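Chapter 10
Opening the Case

In this chapter
What is inside a desktop computer and why it is arranged that way
The processor, its socket, and the frame that holds it
Memory slots and the order in which to fill them
What to write down before you touch anything

The first nine chapters of this book treated the computer as a box that does what it is told. Readers who own one will have formed their own view of that claim. From now on the box is open, and we will be putting names to the things inside it.

Most people never see the inside of a computer until it has stopped working, which is a bit like meeting your relatives only at funerals. The mood is bad and everyone is looking for someone to blame. The machines used in this part of the course are not in trouble. They are old office desktops, bought by the pallet from Tillden, and they have already given their best years to spreadsheets. You are free to be curious about them.

10.1 Lay it down first

A tower is built to stand up and be ignored. To work on one, lay it on its side with the removable panel facing the ceiling. Unplug it before you do this. Unplug it even if you are sure it is unplugged. Then take off the panel, put the screws in a dish, and put the dish somewhere your elbow does not go. 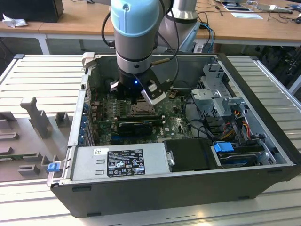

Photo: Zercombe Workshop Series, Unit 10. Used with permission.

The large green sheet on the floor of the case is the motherboard, and everything else in the machine is either fastened to it or wired to it. The silver box is the power supply. It carries a label dense with safety marks, and the message of the label, taken as a whole, is that you should leave the box shut. We will. A power supply can hold a charge after the cord is out, and nothing in there is on the exam.

The drive cage is the gray metal structure with the holes in it. Beginners tend to find it first, usually with a knuckle. Colored wires run near it: in a standard desktop supply, yellow carries 12 volts, red carries 5, and black is ground. Colored plastic, such as the blue on the drive latch, is the maker's way of saying "pull here." It is the closest thing to good manners you will find in the building trade of small metal boxes, and you should reward it by pulling there and not somewhere else.

10.2 The processor and its socket

The processor does the arithmetic. What you see of it, once the cooler is off, is a metal lid on a thin green base, and it looks like very little for the money. The lid is called a heat spreader. Under it is the chip proper, which you will not be meeting.

Around the processor is a metal frame, and beside the frame is a lever. On the type of socket covered here, the frame presses the processor down onto several hundred tiny contacts, and the lever keeps the frame pressed. The contacts are springy, fine, and very easy to bend. Bending one takes a moment, and straightening it takes a magnifier, a needle, and an evening you had other plans for.
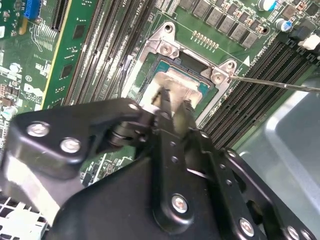
So the order of work matters. Free the lever, let it rise, and only then lift the frame. The lever will push back, and closing it again takes more force than seems decent. The Rashidi lab manual, which you will be using alongside this book, calls the pressure "firm." Students at the bench have called it other things. If the processor is seated correctly, firm is fine. If it is crooked, firm is how you buy a new board.

Hold a processor by its edges. Do not touch the underside — skin oil has no business there — and do not set it down on a sweater.

10.3 Memory slots

Memory modules stand on edge in long, narrow slots, held by clips at the ends. Each slot has a small ridge that matches a notch in the module, so a module fits one way around. People have managed the other way, with effort.

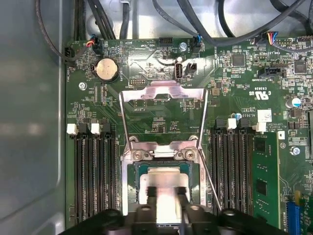
Figure 10.2 Processor socket with the load frame raised. Memory slots lie on both sides.

Boards with more than one bank of slots want them filled in a set order, and the order is in the maker's guide. Color on the clips is often a hint, though makers do not agree on what it hints at. Look it up.

Before you start

Copy the Drarnby inventory sheet into your notebook and fill in the top half while the machine is still whole. Draw where each cable goes. Your memory of it will seem excellent until the second cable.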